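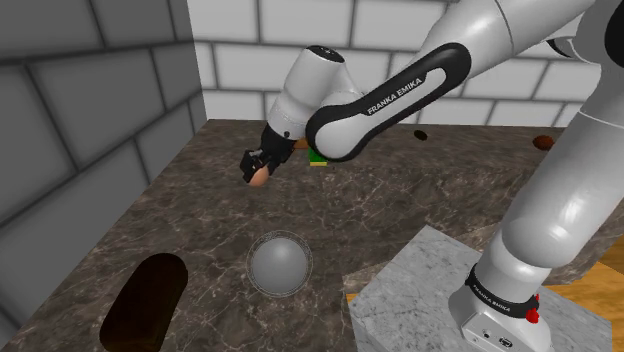 Ticket 218 – Label printer skips every other order
Opened by: Samah Cherkaoui
Product: Drirka order manager
Status: Waiting on support

Hi again! So the label thing is back. I print a batch of 20 orders from Drirka and only the odd-numbered lines come out, then the queue says "complete" and clears itself like everything's fine. It did this once in July too, and Lahcen Ashour fixed it on your end, but I can't find his notes anywhere.

What I've tried so far:
Restarted the printer and the laptop (twice).
Swapped the USB cable for the one off the scanner.
Printed the same batch as a PDF – all the labels are there, so I don't think the orders are the problem.
Printed from Sanaa's login. Same thing.

Update, 14th October
Austra Rebane wrote back asking for the driver version. It's 2.05, if I'm reading the right box. She had me turn off "combine short labels" under Page Setup and wow, we got a full batch! Then I ran a second one and it stopped at the halfway mark with error 205. Never seen that one before.

Update, later same day
Turned spooling off as Austra suggested. Error's gone but now it's super slow, nearly 2 minutes a label. I can live with that tonight (the Tarkby boxes have to go out) but not next week. Can you please leave this ticket open? I'll send the log file once Seidu shows me where it's saved.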